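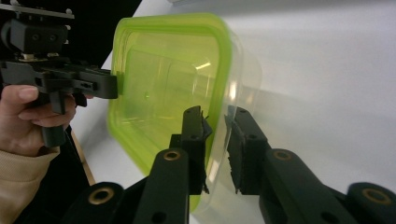
Version 3 of the gripper has been done for a week now, if "done" means I have stopped taking it apart every night. I still take it apart most mornings.

For anyone who came in late: last September I decided I wanted a pair of hand-held grippers, one per hand, with a camera on the tool so I could record myself doing kitchen chores and maybe one day bore a robot arm with the results. Two parallel fingers, black linkage arms, brass bushings at the joints. I figured it was a month of evenings. I have since learned to stop telling people how many evenings things are.

The bushings were the big change this time. Versions 1 and 2 ran bolts straight through the plastic, and the holes wore into ovals so fast that the fingers wagged like a dog's tail. I ordered a bag of 40 from Runley, which seemed extravagant until I cracked 11 of the arms pressing them in. The bushings survived every time. The arms are the part I have to print, of course. Shu-fen Kong, who has the bench next to mine at Cedside and has watched all of this with great calm, suggested I warm the arms first. I have not cracked one since and I've decided not to think about the other 11.

Then there are the pads. Bare plastic fingers on a smooth plastic food box are hopeless, so I glued on some textured stuff I found in the scrap drawer. It grips well. It also frays at the top, and I can't cut it straight, so the fingers look like they were chewed by something. I tried a neater rubber sheet from Goodwin and it peeled off in an afternoon. Chewed it is.

My test object is the clear box with the lime-green lid that used to hold my lunch. A mug is easy and a sponge forgives everything, but a thin box wall has to be pinched with one finger inside and one outside, and if the two fingers don't close square the box slowly turns in your grip until it's facing the floor. Version 2 did that seven times in a row. I have been carrying lunch in a bread bag.

Still on the list:

The handle needs to be fatter. After 7 minutes my fingers start to complain.

The screw holes in the finger blocks are a hair too small and I keep forgetting to fix the file before I print.

Left and right tools should probably have different labels, as I have now put the wrong one back together twice.

Somebody on the Forka forum asked for the files. You can have them when I've fixed the holes. I've been saying that since version 1, so maybe just drill them out yourself. A hand drill is fine, go slow, and keep the shavings off your neighbor's bench.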